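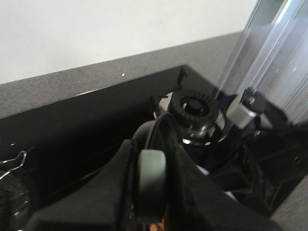
Kitchen demonstrations: questions we keep getting

Who is collecting these?
Portela runs the sessions and Nayara Brito checks the recordings. I'm Beverley Kerslake and I write this page. I have doubts about the whole exercise and was asked to leave them in.

What counts as an example?
One task, start to finish, with the wrist camera recording. We have kept 124. Whether that's enough to teach anything useful is a fair question, and I haven't seen an answer I'd bet on.

Why a real kitchen?
The argument is that glossy black glass, speckled stone and steel are what the system will meet in someone's home. 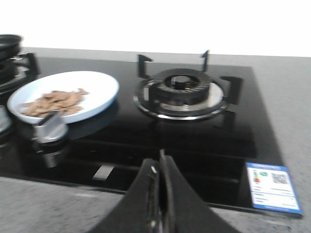
I accept that, up to a point. One kitchen is still one kitchen, and a policy can learn the colour of a benchtop without learning much about cooking. Mirela Araújo wants 14 more kitchens before anyone uses the word "general". So do I.

Do you throw out the failures?
No. They're labelled and kept. Blurry recordings stay in as well, which I argued against and lost.
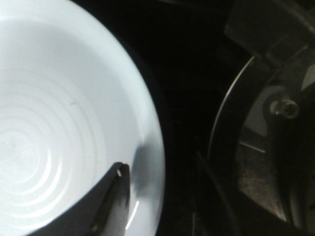 Is the wrist view enough on its own?
I doubt it. Up close, a white bowl can fill half the picture and tell you very little about the bench.

When will there be results?
Two test runs are planned for November. I wouldn't organise anything around them.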